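**Riviere adds grout and tile care to its home cleaning line this August**

I'm Araceli Iglesias, and I started Riviere after losing one too many weekends to a shower floor. So I'm very happy to tell you that Gestgate, our new grout cleaner, goes on sale in August – and yes, it's safe on colored grout!

We spent 21 months on it. Our first mix cleaned well but left a chalky film on dark tile, and I wasn't going to sell that to anyone. Tahmineh Mousavi, our chemist, threw it out and started over with a mild alkaline base, no bleach and no ammonia. You spray it on, wait 20 minutes, scrub with a nylon brush and rinse with plain water.
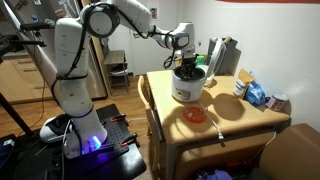
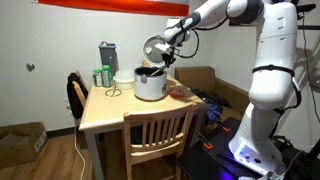
Before settling on the final mix we sent bottles to 469 households, mostly people with older bathrooms and kitchens (bless them). The biggest complaint was the sprayer, which tired out their hands, so we switched to a wider trigger. A few folks also asked for less scent. The August bottles have none at all.

Please don't use Gestgate on marble, limestone or any other natural stone that hasn't been sealed. Try it in a corner first if you don't know what your floor is made of.

It'll be in all 23 Tandotow stores, in the aisle with the mops, and refills come in a bigger jug. Store managers who want a demo can ask for Marjan Shahbazi at our office. For samples and press questions, get in touch with Abbas Yazdani – mornings are best.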